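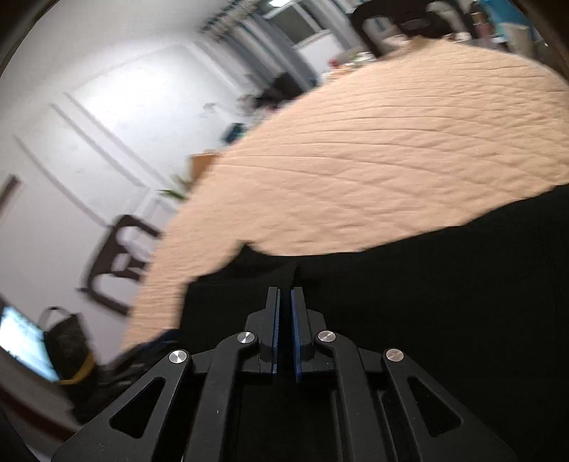 Ticket 417 — dryer stops partway through the bedding cycle
Status: waiting on customer
Opened by: Mélanie Lachance
Assigned to: Clifford Desjardins, Claltix appliance support

Mélanie, 4:13 p.m.
Hello, and thank you for picking this up so quickly! My dryer is a Zanent 844, bought last November, and it has been a dear little machine until now. Whenever I run the bedding cycle it stops with 13 minutes left and shows E4. Towels are fine, shirts are fine, it's only the big things (we have a lot of guests, so there is always a big thing). I've cleaned the lint screen twice and unplugged it overnight.

Clifford, 4:40 p.m.
Hi Mélanie, sorry you're having such a time with it, especially with guests coming and going. E4 on the 844 means the exhaust is running too warm. The lint screen was a good first guess, but I'd like you to look at the hose behind the dryer. Unplug it, pull it forward a foot or so, and check for a kink or a sag. Then go outside and see whether the vent flap swings freely.

Mélanie, 6:05 p.m.
Well, the flap is fine but the hose was folded nearly flat against the wall — I must have shoved the dryer back when I mopped. I've straightened it and a comforter is in there now. Past the 13 minutes and still turning!

Clifford, 6:22 p.m.
Lovely news. Please run one more full load tomorrow and tell me how it goes. I'll keep the ticket open until I hear from you.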